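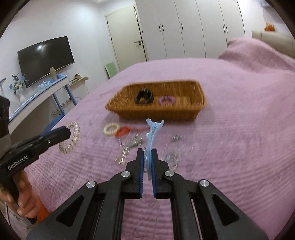

Section 4. Setting Up Housekeeping and Personal Item Records

4.1 Before you start

This section applies to the Kindeck guest records system, version in use from July 1, 2023. It is written for housekeeping supervisors and front desk staff who record items left in guest rooms. Staff who only view records may go directly to Section 5.

You will need:
a supervisor sign-in
the room list for your property
a label printer loaded with Clumex labels
a storage area that can be locked

Note: Room lists exported from the older Drolgate system must be converted before use. See Appendix B.

4.2 Creating the storage locations

1. Sign in and open Settings, then Locations.
2. Select Add Location and enter a short name, such as "Shelf A" or "Safe."
3. Choose a location type: General, Valuables, or Perishable.
4. Enter the holding period in days. General locations are set to 90 days unless you change this value.
5. Select Save. The location is given a number and appears at the bottom of the list.
6. Repeat for each shelf, bin, or safe on the property.

A property may have up to 263 locations. Location names may be edited later, but location numbers may not.

Caution: Do not delete a location that still holds items. The items will be moved to "Unassigned" and their holding period will start again from the first day.

4.3 Recording an item

1. Open Items and select New.
2. Enter the room number and the date the item was found.
3. Choose a category. Small items such as hair clips, hair ties, combs, and phone chargers belong under Personal Accessories.
4. Describe the item in plain words. Give its color and general type. Do not guess at its value or its owner.
5. Attach a photograph if your property requires one.
6. Select a storage location and then Print Label.
7. Place the item in a bag, attach the label to the outside, and put it away before the end of the shift.

Several small items found together in one room may be entered as a single record. Use the Contents field to list each of them on its own line. Items from different rooms must never share a record or a bag.

Note: If the label prints blank, error 655 will be shown on the printer panel. Open the cover, reseat the roll, and print again.

Caution: Medicines, passports, bank cards, and cash must be entered as Valuables and handed to the duty manager in person. They must not be left on a cart.

4.4 Returning an item

1. Search by room number, date, or category.
2. Ask the guest to describe the item before you show it.
3. Check the name against the stay record.
4. Select Release and have the guest sign.
5. For mailed returns, enter the address and the tracking number, then select Close.

4.5 Record limits

Each property can hold 4000 open records. A warning is sent to all supervisors when the limit is near. Closed records are kept for two years and do not count toward the limit.

Questions about this section should be sent to Eleni Hoxha, Property Support, extension 782. Requests for supervisor sign-ins are handled by Tharun Thomas.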